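Evaluating Automation Products
Handout 6: Hand-held grippers, or how to shop for a pair of fingers

Read before the lab. Bring the score sheet. Bring a pen too, as the score sheet has never once filled itself in.

Last week we read brochures. You may recall that every product in the stack was "intuitive," and that the least intuitive of them said so on the cover. This week we look at the thing the brochure was describing. Our review case is the Timodent starter kit, which comes as a pair of hand-held grippers, spare pads, cables and a 57-page manual with 11 pages of warnings. The price in the quote we were given is $953, before shipping and before the optional support plan, of which more later.

1. What you are buying

A hand-held gripper lets a person do a task with the same kind of fingers a robot would use. The person demonstrates, the motion gets recorded, and the recording goes to whoever is teaching the robot. So the buyer is paying for two things: fingers that behave like the robot's fingers, and a tool that a human can stand to hold all afternoon. Vendors like to talk about the first. Your arms will bring up the second.

2. Pads

Start where the tool meets the work. Pads are the cheapest part of any gripper and they decide most of what it can do. Look at the inner faces and the beveled edges, and check how the pads are fastened. Screws are good news if you own the right driver. 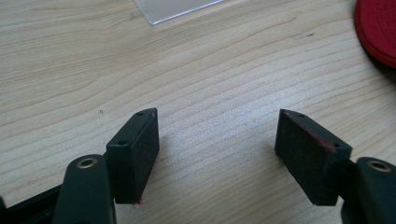
Wear and residue go on the score sheet under "Condition." A pad that picks up color from one item may well hand it on to the next, and a customer folding white napkins will have opinions about this. Write down which pad, which edge and what color. "Bit dirty" is not a finding. Da-eun Yoon, who runs the Thursday lab, has a folder of old score sheets that say "bit dirty," and she reads from it aloud.

Questions to put to the vendor:
– Are pads sold singly or only in sets?
– Can they be swapped without recalibrating?
– What may they be cleaned with, and where in the manual does it say so?

3. Soft goods

Any gripper can pick up a wooden block. Blocks are the job interview of robotics: everyone has rehearsed. Ask for cloth. A baseball cap makes a good test item as it has a stiff part, a floppy part and an inside, and each wants to be held differently. Grabbing the brim is easy marks. Getting a finger up under the crown without dragging the whole cap along takes some thought about where the other hand should be.
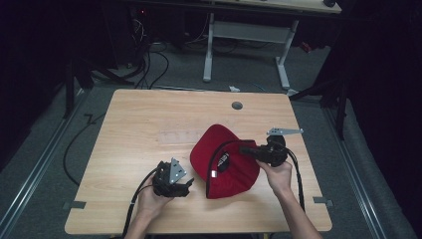
Cables get their own line on the sheet. Where do they leave the tool, which way do they pull, and can they get between the operator and the item? The Plinitz kit we reviewed in September scored well on everything except this, and lost 17 points to a wire. The team that marked it felt bad. They were right, though, and the grade stood.

Also note how far any bracket or plate sticks out past the fingers. With one gripper this is a detail. With two over the same small object it becomes a conversation.

4. The support plan

Two resellers quote for this kit, Woo and Skenent. Woo includes phone help during business hours. Skenent offers "lifetime partnership," a phrase the contract defines on its last page as one year. Read both quotes to the end before scoring them, and compare what each one says about replacement pads.

5. For next time

One score sheet per pair, both names on it. Add a paragraph on who should buy this kit and who should save the money. "It depends" is allowed as an opening, provided you then say on what.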